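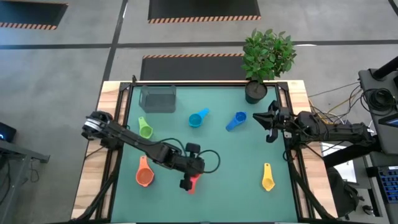 Figure 2. Measuring cups in different colors on a teal-green tabletop.

Print this article | E-mail this article

3.2 Volume error in home flour measurement

Participants (n = 88) measured one cup of wheat flour by their usual method and then by the spoon-and-level method. Each portion was weighed to the nearest gram. With the usual method, the heaviest portion exceeded the lightest by 40 percent. Spread was smaller under spoon-and-level, but the order of participants changed little — those who packed heavily in the first task also did so in the second.

A total of 204 portions were weighed, including repeats. Repeats were requested when flour was spilled before weighing, and only the last attempt was kept. Cup color was not recorded and is not used in the model. Brand of flour (Cele or Curnero) was entered as a fixed effect and had no clear influence on mass.

Seven participants reported that they normally use a kitchen scale. Their cup portions were no closer to the group median than those of the others. Humidity in the Nornora test kitchen was logged but not controlled, a limit taken up in Section 5.

Comments

Yolandi Le Roux: Was the flour sifted before either task? Section 2 gives storage but says nothing on sifting.

Enda Cullinane: Unsifted in both tasks. We will add a line to Section 2.

Pieter Jacobs: The fixed effect for brand has only two levels. Please report the interval as well as the estimate.

Print this article | E-mail this article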